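作業ノート 3月 洗える撥水剤の件、つづき

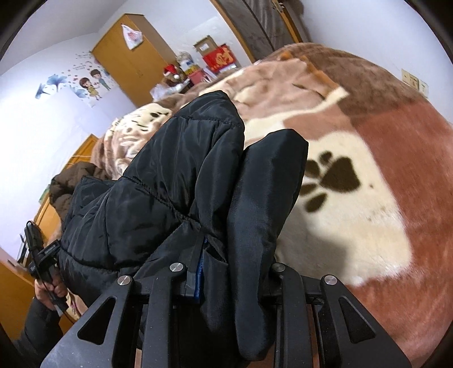 アイノ・ニスカネン

キルティングの中綿ものに使う洗濯型の撥水剤、Trutachの新処方を試した記録。先に書いておくと、カタログの言い分はまだ信じていない。

カタログには「洗うだけで新品同様の撥水」とある。新品同様とは、どの新品のことか。生地も織り密度も元の加工も書いていない。試験方法の欄は「社内法」の一言で終わり。こういう書き方をする会社には、まず社内法の中身を聞くことにしている。メールは出した。返事はまだない。

試料
表地はLumbaoの薄手ナイロン、黒。中綿はポリエステル。キルト幅は広いほうと狭いほうの二種類。羽毛は今回はやらない。羽毛までやると、乾燥のばらつきで何を見ているのか分からなくなる。前回それで丸一日無駄にした。
比較用に、うちで前から使っているColettiの旧品。対照は水洗いのみ。

手順
前処理として洗剤で一回、すすぎ二回。ここで柔軟剤の残りが落ちていないと撥水剤がのらない。撥水剤は標準量で200 ml、水温は30度設定。脱水は弱。吊り干しのあと、半分だけ低温で乾燥機にかけた。
散水は水200 mlを上から落として、表面の濡れ方を見る。点数は100が満点で、自分とマルッティ・ラークソネンさんが別々につけて平均をとった。相手の点は終わるまで見ない約束。

結果
Trutach、乾燥機あり:89
Trutach、吊り干しのみ:平均は出さない。二人の点が離れすぎた。
Coletti、乾燥機あり:見た目ではTrutachと区別がつかない。
対照:すぐ染みた。予想どおり。

89という数字だけ見れば立派だが、これは一回洗っただけの値で、そもそも旧品と差が見えない。値段の差を考えると、今のところ買い替える理由がない。マルッティさんは「新しいほうが水玉の転がりがいい」と言う。私にはそう見えなかった。転がりは布の傾きでいくらでも変わるので、次は台の角度を固定する。今回は板に布をクリップで留めただけで、たぶん毎回ずれている。

気になった点
・キルトの縫い目。撥水剤の種類に関係なく、針穴の列から先に水が入る。表面の点数をいくら上げても、着ている人が困るのはここだと思う。散水の点数は平らなところしか見ていないので、縫い目用の見方を別に考えたい。裏に吸い取り紙を当てて重さを量るのが早いか。
・乾燥機の有無で差が大きすぎる。熱で効くのなら、「洗うだけ」という文句は成り立たない。袋の裏に小さい字で「乾燥機推奨」とあった。小さい字。
・黒の表地に白っぽい筋が残った試料が一つ。すすぎ不足か、剤の入れすぎか。Brestarの洗濯機は自動計量がついているが、今回は手で入れたので機械のせいにはできない。同じ条件でもう一度やる。
・においは旧品のほうが弱い。好みの話なので点数には入れない。

中綿の片寄りについて
撥水とは別に、洗ったあと広いキルト幅のほうで綿が下に寄った。乾燥機にテニスボールを入れればほぐれる、という話をよく聞くが、入れた回と入れない回で厚みを測った人を私は知らない。うちでも測っていない。今回は手で叩いて戻した。戻った気がするだけかもしれないので、次は洗う前に各マスの厚みを控えておくこと。測る位置は糸印で決める。チャコは洗うと消える(やった)。

次回
1. 台の角度を固定する。木工のほうに余っている斜めの台を借りる。
2. 同じ試料を五回洗い、一回ごとに散水。
3. 縫い目の漏れを重さで見る。
4. 吊り干しのみをやり直す。点が割れた原因が布か人か、まず二人で同じ布を同時に見る。
5. Trutachに催促。「社内法」の中身と、元の生地の品番。

五回目まで差が出なければColettiの旧品を続ける。旧品の在庫は棚の下の段、開封済みの瓶から先に使ってください。

追記 16時半
Trutachから返信あり。「詳細は営業担当よりご案内します」とのこと。試験法の添付はなし。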